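The Effects of Room 54
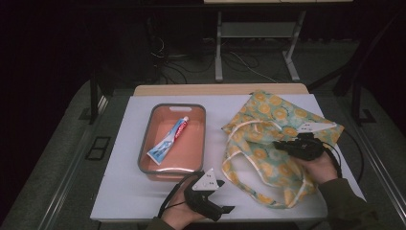

Notice was given on a Sunday in November that the residence at Ekent would close, and that the effects of each departing guest were to be entered, packed and released before six o'clock. Faisal Tanoli was appointed to Room 54. He had served the house as clerk of effects under two owners, first Jisaton and then Zoltico, and had signed 1152 releases without a complaint.

The guest in Room 54 had left very little. The form required that each article be named, given a condition and assigned to a container.

Item: one tube of toothpaste. Condition: capped. Container: tray, pending.

Item: one tote bag, patterned with pale yellow rounds that might be flowers or slices of citrus. Condition: creased.

Mr. Tanoli considered the pattern for longer than the schedule allowed. The regulations did not provide for doubt. He wrote "citrus," struck it out, and wrote "flowers."

At a quarter past five the telephone rang. It was the guest, a Mrs. Trevor, who wished to know whether her bag had been found.

"A bag has been entered," said Mr. Tanoli. "For the purposes of identification, madam, please state the pattern."

"Lemons," she said. "My sister chose it. She always said they were daisies - we never did settle it."

Mr. Tanoli thanked her and returned to the form. Under the correction he wrote "disputed," and added his initials. He placed the toothpaste in the bag, folded the strap over it, and assigned the release number 2397, as instructed by the new owners. Then he turned off the lamp and went along the corridor to Room 55.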